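Food Color and Light: Why Does Paper Fade Near the Window?
Student project report, Uthai Wattanapong
Handed in 6/6/24

Background

The display board in our hallway gets sun for most of the day, and the colored paper on it looks tired long before the year is over. The red sheets go first. I wanted to find out whether some colors of construction paper really fade faster than others, or whether it only seems that way because red is brighter to begin with.

Paper gets its color from dyes or pigments. Light breaks some of these down over time, mostly the ultraviolet part but also visible light. Window glass stops a lot of the ultraviolet, so I expected the change indoors to be slow.

Question and prediction

Which of six paper colors fades the most in 21 days on a south-facing windowsill? My prediction was red first, then purple, with black last.

Materials

Construction paper in red, purple, blue, green, yellow and black, all from one Gumlow pack
A second pack, brand Pleten, in the same colors
Aluminum foil
Masking tape
A printed gray scale for comparing

Method

I cut one strip of each color from both packs and covered half of every strip with foil. The strips went on the windowsill with the foil half on the left. Every evening I wrote down the weather. I did not move the strips until the end, except once when the window was cleaned - they were off the sill for two hours that day.

At the end I took off the foil and compared the two halves of each strip. Two classmates also scored them from 0 (no change) to 5 (very strong change) without knowing my prediction, and I used the average of our scores.

Masking tape turned out to matter more than I had planned for. A corner that lifts lets light in under the foil and blurs the line between the halves. Crossing two pieces over a corner gives the tape more surface to grip than one short piece does. 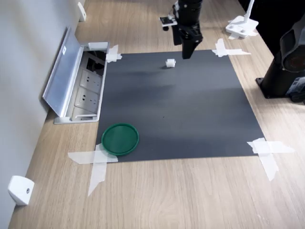
Results

Purple changed the most in both packs, with red second. Blue and green were close together and my classmates did not agree on their order. Yellow looked nearly the same. Black from the Gumlow pack had turned slightly brown, but the Pleten black had not changed that I could see.

Discussion

My prediction was partly right. Red and purple were the top two but in the other order. The packs may use different dyes for black, which would explain the brown tint in only one of them.

The weak point is the scoring. Judging by eye is hard for yellow, where a small change does not show much. I would like to repeat the test in July, when there is more sun, and use a scanner to measure the colors.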